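Goats got to the island before the farmers did, and now there's DNA to back it up

37 shares | 14 comments

I've had a soft spot for goats ever since one ate the strap off my backpack in college, so when a new study on very old goat bones landed in my inbox on Thursday, I dropped what I was doing and read the whole thing over lunch.

The bones come from a cave called Hekach, on the dry side of the island of Favano. People have been digging there on and off for years, mostly hoping for pottery, and the goat remains sat in boxes because there were always more exciting things to look at. A small team finally went back to those boxes and pulled usable DNA out of 19 animals. The oldest lived 2,706 years before the first known farm on the island, and I had to read that sentence twice!

Goats can swim a little, but they can't swim 55 miles of open sea, so somebody put them on a boat. The team's best guess is that passing sailors dropped off a few animals and let them run wild, then came back for meat when they needed it (a floating pantry, except the pantry stays put and grows). Sailors did the same sort of thing on plenty of islands in much later centuries. It would be a big surprise to find it happening this early.

Now for the part I liked best. The herd seems to have started from very few females, maybe as few as two, and you'd expect a family tree that narrow to fall apart pretty fast. It held on. The goats got smaller and their legs got shorter, and they picked up a version of one gene that may have helped them get by on salty water. The paper is careful about that last bit - the gene does several jobs, and there's no living herd to test it on.

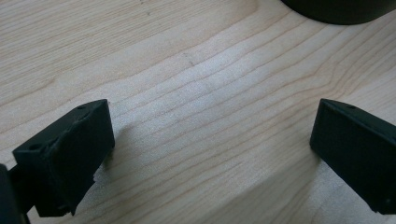

I do have a couple of gripes. Nineteen goats is a decent haul for a hot, dusty cave, where DNA usually goes bad, but they all come from one spot, and I'd love to see bones from the wet side of the island before I get too attached to the pantry story. The dating also leans on charcoal found near the bones, and charcoal can move around in a cave floor more than you'd think.

More digging is planned for February, when it's cool enough to work inside past noon. They want to sample the lower layers and look for any trace of the people who brought the goats over - a hearth would be great, or even a cut mark on a bone. I'll write it up when the results are out.

14 comments | Share this story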